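# Fruit Left Over: Household Citrus Waste in Two Apartment Buildings

Mizanur Talukder, Dymphna Gallagher, Kyung-tae Oh

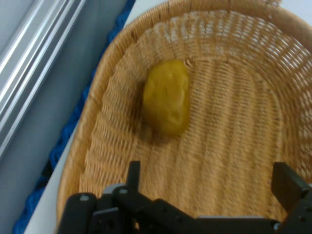 Figure 1. Shallow oval basket with one yellow, lemon-like object.

## Background

Our group wanted to know how much citrus gets thrown out at home and what people do with it before it goes bad. We picked citrus because it is sold all year and people tend to buy it in bags. Most of the class projects on food waste look at dining halls. We looked at households, where the amounts are smaller and harder to track.

The work was done in July in two apartment buildings, Wickramasinghe House and Drullaler Court. Both are within walking distance of the same grocery store. Tanvir Munshi lives in the first building and helped us get permission to put up a sign-up sheet in the lobby.

## Method

We signed up 30 households. Each one got a paper log to keep on the refrigerator door. Every time someone bought, ate, cooked with or threw out a piece of citrus, they made a mark in the right column. Half a lemon in a plastic bag counted as one piece until it was finished or discarded.

The log also asked where the fruit was kept: counter, refrigerator drawer, refrigerator shelf or other. We did not tell people to store it any special way. Kyung-tae collected the logs and typed them into a spreadsheet, and Dymphna checked the totals against the paper copies.

## Results

The households bought 539 pieces of citrus during the study. Of these, 285 were eaten or used in cooking and 164 were thrown out. The remaining 90 were still in the home when the logs were collected, so we can't say what happened to them.

| Outcome | Pieces |
|---|---|
| Eaten or used | 285 |
| Thrown out | 164 |
| Still in the home | 90 |
| Total bought | 539 |

Lemons and limes were thrown out more often than oranges. The usual note in the comments column was that a recipe needed only the juice of one and the rest of the bag sat there. Oranges were mostly eaten as snacks and went faster.

Fruit kept on the counter was thrown out more often than fruit kept in a drawer. However, several people wrote that they forgot what was in the drawer, and two of the worst single losses were full bags of limes found at the bottom of one. Mold was the most common reason for discarding, followed by fruit that had gone hard.

## Problems

The logs depended on people remembering to fill them in. A few had a week of marks made in the same pen and were probably filled in all at once. We kept these in the totals. We also forgot to ask about household size, which would have helped explain the differences between one log and the next.

Debashish Pramanik read our draft and pointed out that zest and peel were not covered. Someone who juiced a lemon and threw away the peel counted it as used, the same as someone who grated the peel first. We agree the form should have had a line for this.

## Next steps

If we repeat the study in the fall we will add household size, split lemons from limes on the form, and record whether the fruit was bought loose or bagged. We would also run it for two more weeks so that less of the fruit is left without an outcome.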